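Accueil | La lettre | Projets | Archives | Contact

Préparer l'achat du poste à deux bras : où nous en sommes avec le budget

Plusieurs d'entre vous ont demandé pourquoi la commande n'est pas encore partie chez Nisier. La réponse est simple : le devis est arrivé, mais il ne couvre pas tout ce que nous avions mis dans notre liste, et nous préférons comprendre la différence avant de signer. Je reprends donc les points dans l'ordre où nous les avons discutés avec Catalina Acuña, qui tient les comptes du projet Divadov.

Le premier point concerne la simulation. Nous avons décidé de travailler d'abord dans la pièce virtuelle et d'acheter le matériel ensuite. C'est un choix qui prend du temps, je le reconnais, mais il permet de poser des questions très concrètes au fournisseur. Par exemple : à quelle distance du bureau faut-il placer la base ? Est-ce que les deux pinces peuvent travailler sur le même plateau sans se gêner ? Combien de place faut-il garder devant les portes ? 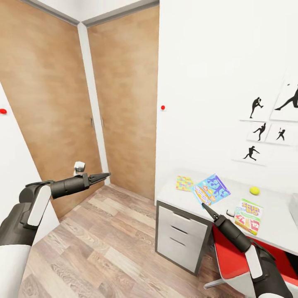 Source : rendu de simulation, projet Divadov

Dans cette vue, les deux bras entrent par les coins du bas et la pince de droite se trouve au-dessus du bord avant du bureau, près de la boîte de Skip-Bo. Pour nous, c'est la zone la plus délicate. Le caisson à tiroirs est juste dessous, la chaise rouge est en partie rentrée sous le bureau, et il faudra prévoir un dégagement suffisant dans la vraie pièce. Nous avons donc ajouté au budget une ligne « aménagement », qui n'existait pas dans la première version. Elle comprend le déplacement des meubles et le marquage au sol.

Le deuxième point est le devis lui-même. Nisier propose les bras, les pinces et l'armoire de commande dans un seul lot. Les doigts de rechange sont en option, au prix de 1 478 euros pour le jeu complet. Maximiliano Montecinos trouve ce prix élevé et il a demandé une offre séparée à la maison Plustero, qui fabrique des doigts compatibles. Nous attendons leur réponse. Je précise que la société Montecinos, qui nous loue les locaux, n'a pas de lien avec lui, la question a été posée deux fois.

La garantie est de deux ans, avec possibilité de passer à trois ans contre un supplément. Mon avis personnel est de prendre l'extension pour les bras et de ne pas la prendre pour les pinces, que nous allons de toute façon considérer comme des pièces d'usure. Catalina souhaite garder 20 % du montant total en réserve — au début je trouvais cela trop prudent, maintenant je suis d'accord avec elle.

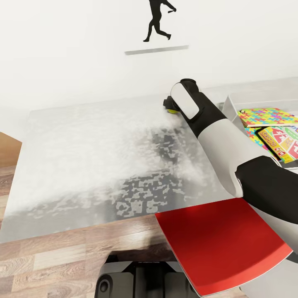
Divadov, salle de simulation, 2021-01-27

Le troisième point est celui que nous avions oublié au départ : les consommables et la protection. Parmi les tâches que nous voulons étudier, il y a l'essuyage d'une surface. Sur le rendu, on voit la pince posée sur le plateau gris avec un petit tampon jaune-vert dessous, et une couche blanche et poudreuse qui couvre une grande partie de la table. En simulation, une telle couche ne coûte rien et elle ne va nulle part. Dans une vraie pièce, il faudra acheter de la poudre, des tampons en quantité, un aspirateur correct et surtout des housses pour les articulations. Nisier vend des housses, mais elles ne figurent pas dans le lot et le délai n'est pas indiqué. J'ai écrit pour le connaître.

Il faut penser aussi au rangement. Le bac en plastique blanc avec les boîtes de jeux et de puzzle se trouve contre le mur, juste après le coin de la table, et l'avant-bras passe devant. Si nous gardons la même disposition dans la vraie salle, le bac sera dans la poussière et dans le passage du bras. Une étagère fermée me paraît un meilleur achat, et elle peut entrer dans la ligne « aménagement » sans demander une nouvelle autorisation.

Pour le calendrier, voici ce qui est prévu. Les remarques sur la liste d'équipement sont à envoyer à Catalina avant la prochaine réunion. Ensuite nous comparons l'offre de Plustero avec l'option de Nisier, et nous fixons le montant définitif. La livraison est souhaitée pour le mois d'août, quand les locaux sont calmes et que le monte-charge est libre.

Si quelqu'un dispose déjà d'un aspirateur d'atelier qui ne sert plus, merci de me le signaler, je pourrai retirer cette ligne du tableau.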